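Miroslava Hladun was late, and she had a good excuse. She'd been on the phone with the Tinmont gym for most of the morning, arguing over ring gloves, and when she finally slid into the booth across from me she ordered eggs, pushed the menu away and said, "Ten ounce. We're doing ten ounce. Write that down before they change their minds again."

So I wrote it down! Hladun has been promoting small-hall boxing in Prutville for five years now, and if you've been to a card at the old Wostwood ballroom you've probably bought your ticket from her at the door. Next up is the one people keep asking me about, her middleweight Kobzar against the Tinmont southpaw, a fight that has fallen apart twice already.

I asked her what went wrong the first time.

"Money," she said. "The second time was money too, but they called it the date." She laughed at that (she laughs a lot, for somebody who says she doesn't sleep). "They wanted a bigger share because they bring a bus. I said fine, bring the bus, and I'll pay you on what the bus buys. We went back and forth on that all through March."

The ballroom holds 900 when the balcony is open, and she needs it open. Tickets start at 25 dollars, same as last year, and she told me she won't move on that even though her insurance went up again.

"My people have kids," she said. "They come straight from work. You charge them forty and they'll watch it on somebody's phone."
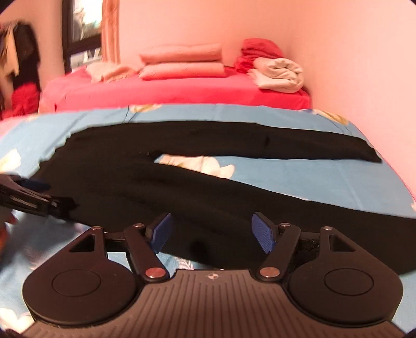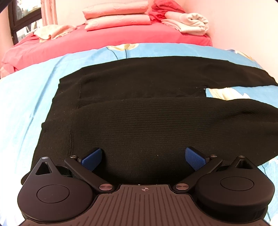
We got onto Kobzar himself, and I'll admit I've been hard on him in this column. I thought he coasted through his last fight, and I said so. Hladun read it. She brought it up before I could.

"You were right about the fourth round and wrong about the rest," she told me. "He had a game plan and it was boring. Boring wins. I can't sell boring, but I can't yell at him for it either."

What she can do is put him in with somebody who won't let him stand off, and that's why she wants this one so badly. The Tinmont kid throws all night. I've seen him three times and I still couldn't tell you whether he has a jab - he's too busy with the left hand. Hladun thinks her guy walks him onto a right in the middle rounds. I think it goes to the cards, and I told her that too.

"Then you'll get your money's worth," she said.

There are still 3 things to sign, by her count: the gloves, the purse split and who walks out second. She expects the last one to take longest. Both corners want it, and Kobzar's trainer has already picked the song.

I asked if she'd flip a coin for it.

"With Tinmont? I'd want to see both sides of the coin first." Then her phone buzzed on the table, she looked at the number, and she took her coffee out to the parking lot to answer it.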